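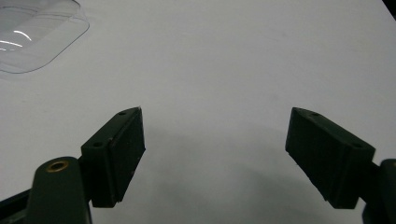
Support > Rooms and Tables > White Boards and Washing-Up Sets: FAQ

October. By Benedetta Costa

What is the white board on the tables?
A matte cover board laid over the tabletop. It protects the wood and gives an even, pale background for small items. One board is 1216 mm long. It does not reach the far and near edges of the table, so a strip of wood stays exposed on both sides.

Is the board fixed down?
No. It stays in place by its own weight. Two people should lift it, one at each end. Dragging it marks the wood edge.

How do I clean it?
Wipe with a damp cloth and a drop of dish liquid, then go over it again with a clean cloth. Do not use scouring powder, solvent or the rough side of a sponge. Scouring leaves shiny patches on the matte surface, and these cannot be repaired. Allow 20 minutes of drying before anything made of paper is put down.

Gray patches show in the middle of the board. Is it stained?
Check for shadow first. The surface is pale enough that any object held over it throws a soft gray area with no clear outline. Move the object away. If the gray remains, wipe as above and report it if it does not lift.
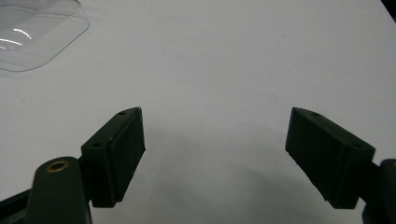 Florley Rooms and Equipment Team

Can I write on the board?
No. It is not a dry-erase surface. Pencil comes off with a soft eraser; marker ink does not come off fully. Put masking tape down if positions have to be marked, and remove it the same day.

Which containers are in the washing-up set?
A plastic soap dish with raised ribs in the base and a clear plastic box with rounded corners. The dish is normally orange-yellow. Replacement dishes may be another color.

Why does the dish have ribs?
They hold the soap off the base so that water can collect underneath. Empty the dish after use. Soap left standing in water softens and sticks to the ribs.

Can a damp sponge go in the clear box?
Only for carrying. Leave the lid off overnight, or the sponge will smell by the next session. The box is not for food.

The clear box is hard to see on the white board. Is there a darker one?
Not at present. Place it directly beside the dish and it is easier to find. 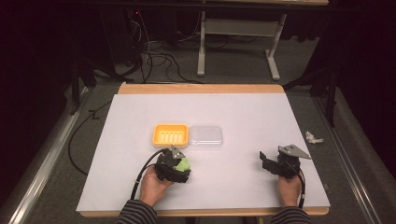
Soap dish and clear box side by side on the white board.

Where should cables go?
Along the floor at the side of the table, away from the chair. Cables on the tabletop should run off the near edge and must not pass under the board.

What about the carpet?
Pick up tissue and paper scraps before leaving. Blot wet spots; do not rub. Soap residue in carpet should be reported and will be extracted on Friday.

When can a damaged board be exchanged?
Before 11 a.m. on any working day. Ask for Mirko Pellegrini at the Marras store and bring the table number. The old board stays on the table until the new one arrives.

Contact: Florley Rooms and Equipment, Marras store desk | © Florley | Back to top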